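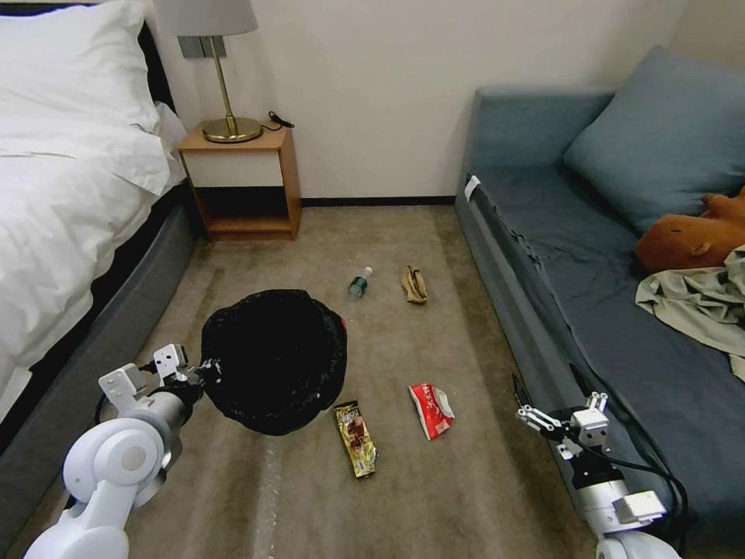 I've sat through a lot of trials, and the Caler court recorder is the first one I've owned that keeps up with a three-judge panel. I cover the courts for a small wire service, mostly long political cases with dozens of defendants, and my old recorder turned every verdict into mush. I do most of my transcribing in hotels, with the Caler on a nightstand next to a lamp with a brass base and the bed right there for when the sentencing notes run past midnight (they always do!). It runs 30 hours on a charge and weighs 62 grams, so it lives in my jacket.
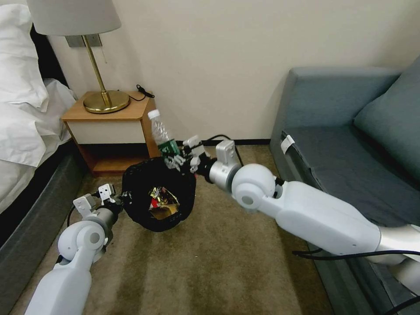 Photo: Vemeck / Erraji Press Supply

We stock it in black only, item 3763, for $58 with the clip mic. Check the rules before you carry it in, though. Some courts ban any recording and a few want the device listed with the clerk the day before. The Griria case is sold separately and I'd get it, the belt loop is great when you're stuck standing outside a courthouse waiting on a lawyer. Files come off as plain WAV over USB-C, no account, no app. Orders placed before noon ship the same day, and returns are fine if the seal on the mic is unbroken.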